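Search this site Type and press enter

The packing table at Drestenus: a chat about boxes, lavender and getting things to fit 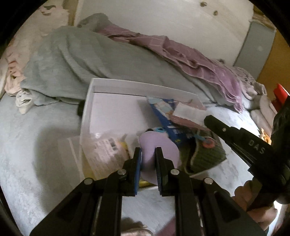 Why the box comes first

I've been ordering from Drestenus for ages (too often, ask my bank) and I've always wondered how they get so much into such a little box. So I rang up and asked if I could come over to the Mergate workshop for a morning, and the woman who runs the packing side said yes before I'd finished the sentence!

She started out on her own kitchen floor, with a roll of tape and a borrowed set of scales. "I packed everything in whatever I could find," she told me. "Cereal boxes, shoe boxes, once a biscuit tin. People were very polite."

These days she likes a shallow white box with the packets gathered to one side and the front. I asked if the bare bit at the back bothered her, because it would drive me mad. "No, I leave that corner till last. If you spread everything out at the start you've got lots of silly little gaps and nowhere to put anything. Push it all up together and you've got one decent space."

On colour

We got on to lavender, as I knew we would. It's her favourite and it gets into nearly every order somehow. "I tried a mint green for a whole May and I was miserable," she said. "Lavender on white looks clean. It cheers me up at eight in the morning, and not much does."

She buys her wrapping from Greltton, 1000 sheets at a time, and keeps it under the stairs. The Tai range, the small gift sets I'm always sending my sister, is the one she finds fiddly. "Everything in it is slippery. You put one packet down and its neighbour slides off. I do those after a cup of tea, never before."

The busiest week

Her record is 351 boxes in one week, and she doesn't want to repeat it. "My back went on the Thursday. I was doing labels lying on the rug." A normal week is 191 or thereabouts in her head, though she admits she only knows that number from one particular invoice and has been quoting it ever since. Forty in a day suits her nicely, with the radio on.

I wanted a tip to take home for my own dreadful parcels (I am a scrunch-and-hope person). She thought about it for quite a while. "Close the lid and tilt it. If you hear something move, open it up again. And stop using so much tape, the poor person has to get into it!"

I've got a birthday parcel to send on Tuesday, so I bought a flat stack of boxes from her on my way out.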